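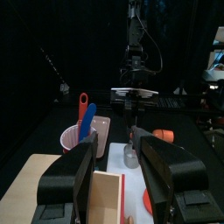
Figure 2.1 A crowded work surface, with a red utensil and a blue spatula standing in a plastic cup.

Chapter 2
Everything in Its Place

Look at any busy kitchen surface and you can start to guess how the cook thinks! The spatula in Figure 2.1 stands upright, blade in the air, so a hand can find it fast. A white cutting board lies close to a wooden box, and a small glass cup has landed right on the board. Is that a good spot for it? By the end of this chapter you'll have an opinion, and probably a strong one.

We love this topic. Setting up a work area takes very little money and hardly any strength, yet it changes how cooking feels from the first onion to the last plate. Uliana Lytvynenko, who taught the opening course at the Baltorel cooking school, used to give her students 30 minutes to rearrange a table before they touched any food (they grumbled, then they asked for more time).

In this chapter you will
sort tools by how often you reach for them
choose between standing, stacking and laying flat
keep a clear patch on the cutting board
plan a tray for small items

Key words: reach zone, upright storage, landing spot, clear patch

Before you read
Go to the surface where you cook most often and sketch it just as it is, without tidying first. Keep the sketch. You'll need it for Activity 2.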